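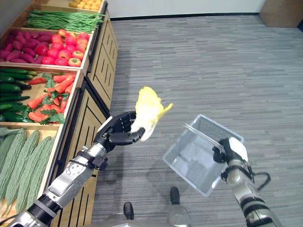 Unit 4. Collecting Demonstrations for a Two-Armed Mobile Robot

Zornside Institute, Applied Robotics Program
Course leader: Vaida Kairys
Handout revised February 13, 2025

This handout accompanies the second laboratory block. Students are expected to have read the Unit 3 notes on imitation learning and to be familiar with the terms policy, observation and action. The safety sheet for the Kulton laboratory is issued separately and must be signed before the first session.

4.1 What an episode is

In this course an episode is one complete attempt at one instruction, recorded from the moment the operator takes control until the moment the operator releases it. The record holds the camera streams, the joint positions of both arms, the hand commands, the base motion and the text of the instruction. All of these share one clock. An episode in which any stream is missing is not repaired by copying values from a neighbor. It is withdrawn.

The learning system sees only what is in the record. An operator who knows that the sweet potatoes are next to the tomatoes, and who reaches for them without turning the head, produces an episode in which the correct action has no visible cause. A policy trained on many such episodes will learn to reach for a remembered place. For this reason operators are required to bring the target into the head camera's view before either arm begins to move, and to keep it there until the hand has closed.

4.2 The grocery task

The standing task for this unit is the grocery task. The robot stands at the tiered produce display, selects the item named in the instruction and places it in the basket held in its other hand. In the longer version the robot then turns, travels to the round table, and sets the basket down on it.

The task was chosen for the variety of its objects. Tomatoes roll and sit closely against one another. Bitter melons have a rough skin and give a firm hold. Green beans are taken as a bundle, and an operator must decide how much of the bundle counts as the item. Leafy vegetables are the most difficult group: the leaves change shape under the fingers, they hide the thumb from the head camera, and a hold near the tips of the leaves will tear them. Operators are to take leafy items at the base.

The basket presents a separate difficulty. Its walls are perforated and the floor shows through them, so that neither color nor outline separates it well from the carpet. Early policies trained in this laboratory frequently released the item short of the rim. The remedy adopted was to vary the height and tilt of the basket from one episode to the next, within the limits given in section 4.4, so that the policy could not rely on finding the rim in a fixed part of the image.

4.3 Division of work between the hands

One hand holds the basket and the other handles the produce. The hands do not exchange roles within an episode. They may exchange roles between sessions, and the session sheet will state which assignment is in force.

The basket hand is not idle. It should bring the basket toward the item by a short, steady movement while the other hand is withdrawing from the display. Students often hold the basket arm still and make the produce arm cover the whole distance. The episode succeeds, but the motion is slow and the produce arm ends near the limit of its reach, and both faults will be copied by the policy.

When the basket is to be set down, the hand remains closed on the rim until the base of the basket is supported. The free hand is kept near the body and clear of the table. 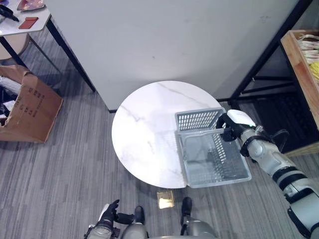
A common question concerns the basket that comes to rest partly over the table edge. If the operator notices and corrects it under control, the episode is kept and marked C, for correction. Corrections are valuable. A policy trained only on clean placements has no example of what to do after a poor one, and small errors then grow until the robot is in a state it has never observed. If the operator releases a basket that is not fully supported, the episode is marked F and stored apart from the training set.

Operators must not arrange for errors to occur so as to obtain corrections. Staged errors differ from natural ones in timing and in the motion that leads to them. The one exception is the planned offset exercise in the second week, for which separate instructions will be given.

4.4 Variation

Each group collects 400 episodes over the block. The class set as a whole will contain more than 900 after withdrawals. These are modest quantities, and their usefulness depends heavily on how the episodes differ.

The following are varied on every episode:

a. The named item, drawn from the session sheet. Do not substitute an item that looks easier.
b. The starting position of the robot, within the distance given on the session sheet.
c. The height and tilt of the basket, up to the point at which items already inside would slide.

The following are varied between sessions only:

d. The order of produce on the tiers.
e. The lighting. The overhead lights are set by the session lead.
f. The position of the round table.

The background is left alone. Desks, shelving, cartons and other furniture in the laboratory are neither cleared away nor arranged for a session. Past sets in which the room had been tidied before each recording gave policies that performed well in a tidy room and poorly the following morning.

4.5 Cameras

The head camera gives the overall view and is the principal source for locating the item. The wrist cameras give the close view in the last part of the reach, when the head camera's line of sight is often blocked by the hand itself. Students tend to neglect the wrist views during collection as they are seldom needed by a human operator. The policy depends on them a great deal.

Before each session, with the robot stationary, view every stream in turn and confirm the following. The stream is live and not a held image. The lens is free of dust and fingerprints. The near parts of the hand or gripper appear in the same part of the view as in the reference still kept in the session folder. A camera that has shifted slightly on its mount will not be noticed by the operator, who steers by other cues, but it will place every object at a false position relative to the fingers. 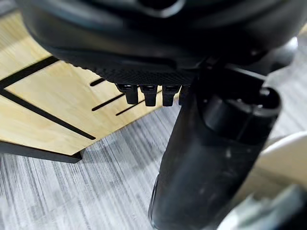 Exposure is locked at the start of a session. Automatic exposure is not permitted on the wrist cameras: when a dark surface fills much of the view, the camera brightens the rest, and pale objects lose their edges. Blur on very near objects is to be expected and is not grounds for withdrawal. Blur on the object being handled, if it persists through the closing of the hand, should be reported to the session lead.

Cables are checked at the same time. The loops at the forearm must be free to move through the whole range of the wrist. A cable that tightens during a reach will pull the arm slightly off its commanded path, and the record will then contain a command and a result that do not agree.

4.6 Instructions and labels

The instruction is written before the episode and is never edited afterward to fit what took place. If the instruction reads "put a carrot in the basket" and the operator places a cucumber, the episode is marked F. It may later be of use under a different label, but that decision belongs to the course leader.

Use plain wording. Vary it as people do in speech: put, place, get me, add. Name the item by the word a shopper would use. Where two names are common, both are acceptable and both should occur in the set. Do not describe positions ("the one on the left") unless the session sheet calls for it, as such wording is held back for Unit 5.

Each episode receives one mark only:

S completed as instructed
C completed after a correction under control
F not completed, or completed wrongly
W withdrawn for a recording fault

Marks are entered by the second member of the group, not by the operator. Groups of 2 exchange places at every break. Where the operator and the marker disagree, the marker's entry stands and the disagreement is written in the remarks column.

4.7 Pace and fatigue

The first episodes of a session and the last ones are usually the weakest. Operators are asked to make 4 practice attempts, unrecorded, before beginning. Work stops for a break when the session lead calls it, including when a group feels it is doing well.

Hesitation is a particular concern. An operator who pauses in front of the display while deciding where to place the fingers records a stretch in which the right action is to do nothing. A policy may learn this pause and never leave it. Decide on the hold before taking control. If a pause cannot be avoided, complete the episode normally and note the pause in the remarks; long still passages are trimmed by the Melnychuk script at the end of the day.

4.8 Assigned work

Submit the following as one document per group:

1. A table of marks by item, covering all sessions.
2. One page on the item with the highest share of C and F marks. State what the head view and the wrist view each showed in the moments before the error. Screen captures may be included.
3. A proposal for one change to the session sheet, with the expected effect on the trained policy and a means of testing it.

Groups repeating the block in August will use the Cudau storage format in place of the present one. The marks and the instruction rules are unchanged.

Related course materials
Unit 3 notes: Imitation Learning and Compounding Error
Unit 4 session sheet template
Kulton laboratory safety sheet
Using the Melnychuk trimming script
Cudau storage format: field list
Unit 5: Instructions That Refer to Position
Reading list, second laboratory block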